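Mavstead Suspends Use of Hand-Held Grippers After Hinge Fault

17 Dec 2019

Mavstead has withdrawn 19 Flerkaneo hand-held grippers from service after a hinge pin worked out of position during a cloth-handling session and an operator's finger was pinched in the mechanism. The injury was minor and was treated on site. The operator returned to work the same day.

The incident took place in November, during work in which operators pick up towels and clothing with a gripper in each hand, so that the movements can later be used to train robot arms. According to the incident report, the jaws of the left-hand unit stopped partway through opening. The operator reached across to free them, and the hinge closed without warning.
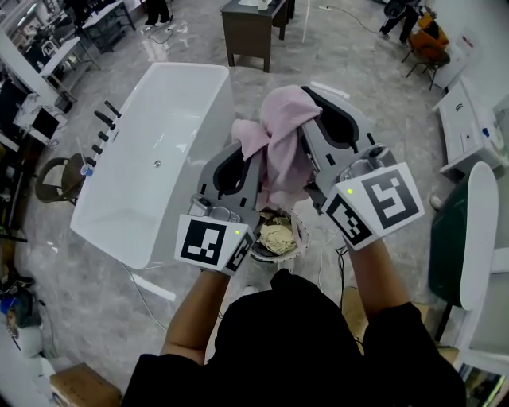 A pink towel held up between two hand-held grippers.

Sessions were halted that afternoon and all grippers of the same type were collected for inspection. Engineers found the same wear in four of them. In each case the pin that holds the upper hinge had moved far enough to let the jaw linkage shift sideways under load. None of those units had been reported as faulty, although two operators told the inquiry that their grippers had felt stiff when closing on thick fabric.

"The stiffness should have been written up and was not, in part because our daily check sheet had no line for it," said Todor Dervishi, head of operations at Mavstead. "That has been corrected. An operator who feels any resistance in the jaws is now required to put the gripper down and call a technician."

The manufacturer of the hinge assembly, Rathore, has been sent the worn parts and has agreed to supply a replacement pin with a locking collar. Delivery is expected next month. Until the new pins have been fitted and tested, the affected model will remain locked away and only the older gripper type may be used. 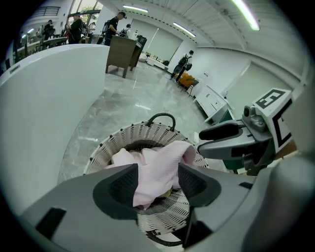
The fault has also raised questions about the recordings made before the withdrawal. Arkoten, the tracking software used on the project, works out where each gripper is and how it is turned. It does so from the black-and-white patterned tag fixed to the tool, such as the one mounted on top of the gripper at right, with a second patterned face angled down its side. A loose hinge does not move the tag. It can, however, change the position of the jaws relative to the tag – an error that the software has no means of detecting. As a result, recordings made with a worn unit may show the jaws meeting the cloth at a point where they did not.

Mavstead has set aside 156 recordings for review. Each will be compared with the video taken at the same time, and any in which the jaw position cannot be confirmed will be deleted. Nearly 100 had been checked when this notice was prepared. Partners who received data from the affected period have been contacted directly and asked not to use it for training until the review is finished.

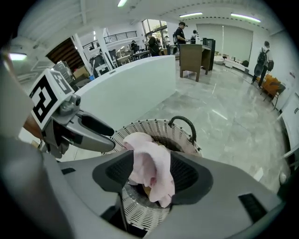

A pale pink cloth between the jaws of a hand-held gripper, above a round basket with an open lattice pattern.

Maureen Crabtree, the safety adviser who led the inquiry, said that the design of the tool had contributed to the injury. The hinge has no guard, she noted, and the natural reaction to a stuck jaw is to pull at it with the other hand.

Her report makes several further recommendations. Hinge pins are to be inspected before every session and the result signed by a technician. A guard is to be added over the upper hinge. Power and data cables are to be kept clear of the area where operators stand – a point unrelated to the incident but noted during the site visit. Operators are also to receive a short refresher on releasing a jammed gripper, which should be set down on a flat surface with both hands clear before anyone attempts to free it.
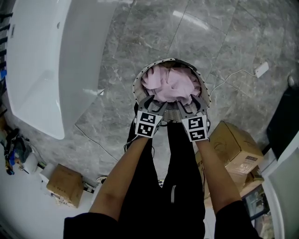 Photo: Mavstead

Mavstead has accepted the recommendations in full. The hinge guard will be tested first on tasks that involve reaching down into a basket of clothing, where the operator's view of the jaws is most likely to be blocked by fabric. If the guard catches on the cloth, the design will be sent back for changes before it is fitted to other units.

The full report is available to staff and project partners on request from the operations office. Operators who used a Flerkaneo gripper before the withdrawal and noticed stiffness, sideways play or an unusual sound in the hinge are asked to report it to their shift lead, even if the unit has since been collected.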